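Musitz Neighbourhood Repair Scheme
Progress report to the Belhaj Fund
Prepared by Celeste Paiva, Scheme Manager

Summary

The scheme remains on course to meet the aims set out in the grant agreement. Household repair sessions have now been held in both Musitz and Drorko, and 958 items have been booked in since the start of the grant. Spending is within budget, apart from the rent on the Drorko room, which rose in April.

Repair sessions

Demand has been strongest for lamps, kettles and small furniture. Residents may bring up to 5 items per visit. Where a part cannot be found, the owner is told at the bench and the item is returned the same day. Opening hours in Drorko were extended to 7 pm at the request of residents who work during the day.

The booking form has been shortened following comments from older users, and a paper version is kept at the front desk. Tools and parts are now stored by type, and a stock list is checked at the close of each session.

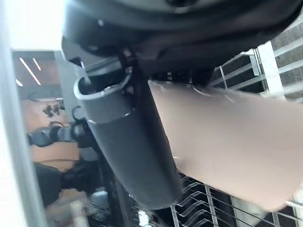 Training

Edem Laryea has led the evening course in basic repairs, with 50 places offered over the period. Two places remain unfilled and have been carried over to the next course. The section on electrical safety will be lengthened, as learners asked for more time on testing plugs and leads.

Matters for the Fund's attention

The supply agreement with Flulura ends shortly. We ask the Fund to approve its renewal on the present terms. We also seek agreement to move the unspent travel allowance to the Drorko rent. A revised budget is attached.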